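The Case for the Unfolded Pile
A loud yellow garment, a flat white surface and the chore that never closes its account

Laundry has good public relations at the front end. Washing machines get names for their cycles. Detergents get perfumers. Even drying has its loyalists, the clothesline people, who will tell you about sunlight until you agree to anything. Folding gets a chair in the bedroom and a sigh.

I have been thinking about this because of a piece of clothing the color of a highlighter pen. It's the kind of yellow that leans toward lime, the kind you buy in May with vacation in mind and wear twice. Dark clothes hide their failings. You can ball up a black T-shirt, drop it in a drawer and claim it's resting. Yellow keeps a record of every crease.
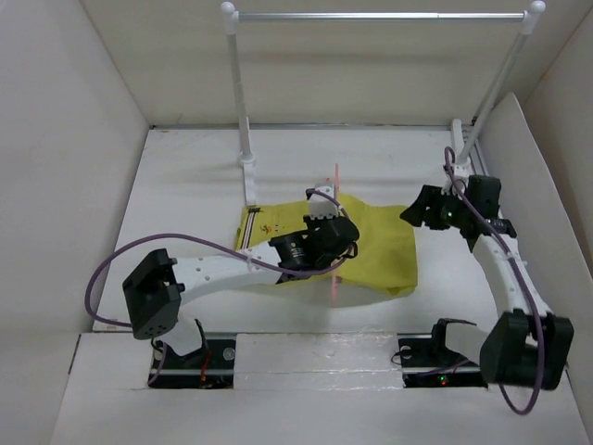

Most folding advice begins a step too late. It assumes a garment already lying flat with its limbs in order, like a patient prepped for surgery. Anyone who has emptied a dryer knows the real work comes first: finding an edge, any edge, and persuading the rest of the cloth to admit which way is up. My mother called this "getting its attention." She would lift a thing by two corners, snap it once and have it on the pile before I had found the hem of mine.

The Plorkbridge evening school, where I once paid for a course called Household Linens, devoted an entire session to that first grab. We practiced on pillowcases. I was not the worst in the class, though I was close enough to see who was.

Where you take hold depends on what you're holding. Shirts want the shoulders. Towels don't care. Anything with a drawstring wants the waistband, and then wants to argue about it, because the cord has opinions and tends to pop out in a loop just as you're squaring things off. Tuck it inside before you fold. You'll forget, and you'll do it again after.
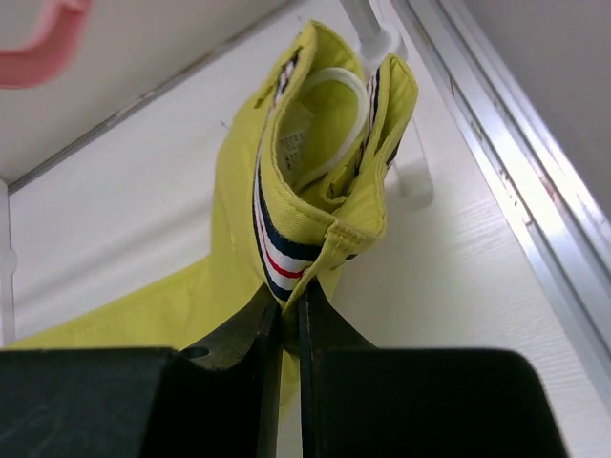

Striped trim at the waistband, with the drawstring looped inside.

Trim is a gift to the folder, by the way. A ribbon of navy, white and red gives you something to line up, and if the stripes meet, you can call the fold straight and go have lunch. Plain fabric offers no such mercy. I own a pair of gray sweatpants I have never once folded the same way.

The other thing that helps is room. People fold on beds, which sag, or on their own chests, which breathe. A hard, pale surface at waist height changes the job. You can smooth cloth outward with the flat of your hand and it stays where you sent it, more or less.
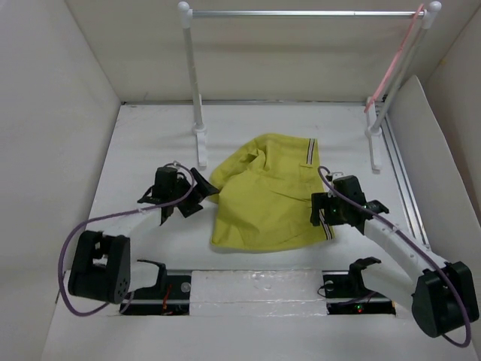

Smoothing is where patience runs out. Push a wrinkle from the middle and it turns up at the side, wearing a different hat. I have chased one across a tablecloth for two full songs on the radio. The course taught us to work from the center and stop at five passes — after that, our instructor said, you were ironing, and ought to go and get the iron.

I still follow the rule. The sweatpants are on the chair.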